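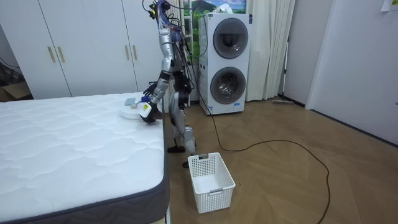 5. Bedroom: changing the bed and caring for the mattress

This section is for the bedroom of the Cloncombe apartments, types Monti and Hodero. It explains how to strip the bed, clean the mattress and make the bed again. Please read section 4 (Laundry cupboard) first if you do not know where the clean linen is kept.

Prepared by Daryna Didenko. Last revised 2022-09-01.

5.1 What you need

One laundry basket, empty. The rectangular white plastic one with the holes in the sides is good, as air can go through it.
One mattress protector, clean.
One fitted sheet, one top sheet, pillowcases.
A vacuum cleaner with the small upholstery nozzle.
Two soft cloths, a small bowl of cool water and a little mild soap.

Note: The fitted sheet for Monti and the fitted sheet for Hodero are not the same depth. The size is sewn on the label in the corner. If the sheet jumps off the corner again and again, you have probably taken the other one.

5.2 Before you begin

1. Open the curtains and one window.
2. Take everything off the bed and off the night table: books, chargers, glasses, remote control. Put these things on the shelf, not on the floor.
3. Close the wardrobe doors. An open door takes away the space you need for walking on that side.
4. Put the laundry basket on the floor at the side of the bed, with the short side turned to you, so you can take it by the handle afterwards.

Caution: Do not put the basket on the mattress. The rim and the corners of a plastic basket can pull the stitching.

5.3 Stripping the bed

1. Remove the pillows and pull off the pillowcases. Turn each pillowcase inside out and shake it once.
2. Fold the blanket or duvet in three and lay it on a chair.
3. Loosen the top sheet at the foot end and roll it toward the middle.
4. Free the fitted sheet one corner at a time. Begin at the head end. Lift the corner of the mattress a little with one hand and pull the elastic with the other.
5. Roll both sheets together from the outside to the inside, so that hair and dust stay in the roll, and put it into the basket.
6. Take off the mattress protector. If it has a zipper, open the zipper fully before you pull.
7. Check with your hand inside the roll for small things. Earplugs and hair clips go very easily into the wash.

Do not press the linen down in the basket. If it does not fit, make two trips.

5.4 Cleaning the mattress

Leave the mattress uncovered for at least 70 minutes before you make the bed. In winter it can be longer. During this time you may do the cleaning.

1. Vacuum the top with the upholstery nozzle, on low power. Follow the lines of the quilting, from the head to the foot, then go once across.
2. Vacuum along the fabric border at the side. Dust collects where the light top meets the darker border, and a fast movement does not reach it. Go slowly there.
3. For a mark, wet the cloth, wring it well and dab. Begin outside the mark and go to its centre.
4. Dab again with the dry cloth until no more moisture comes out.
5. If the mark remains after two tries, leave it and write it on the bedroom card. Do not use bleach, and do not use the bathroom spray.

Caution: Never pour water on the mattress and never use a steam cleaner. The filling dries very slowly and can start to smell.

Caution: Do not use a hair dryer on hot. The cover can change its colour.

5.5 Turning the mattress

The mattress is turned head to foot every 4 months. It is not flipped, as it has only one sleeping side - the quilted one. This is work for two persons.

1. Move the basket and the vacuum cleaner away from the bed.
2. Stand one person on each long side. If the bed is against the wall, pull it out first, 100 cm if the room allows.
3. Slide the mattress a little off the frame, turn it flat, and slide it back. Hold it from underneath. Do not pull on the border.
4. Check that it lies evenly on the bed frame on all sides.
5. Write the month on the card, for example February, and your initials.

5.6 Making the bed

1. Put on the clean protector, smooth side up.
2. Fit the sheet at two opposite corners first, then at the other two. Pull the wrinkles to the sides with a flat hand.
3. Lay the top sheet with the wide hem at the head. Tuck in the foot end only.
4. Put back the blanket and the pillows, with the openings of the pillowcases away from the door.
5. Carry the basket to the laundry cupboard. Please do not leave it in the corridor.

5.7 If something is wrong

The mattress moves on the frame: the anti-slip pads are missing. New ones are in drawer 7 of the laundry cupboard.
The border is torn or a seam is open: do not sew it. Tell Marta Bondarchuk, and she will ask the Prindport shop for a repair.
The sheet is too small after washing: put it in the bag marked "rags" and take another one.

Continue with section 6, Wardrobe and shelves.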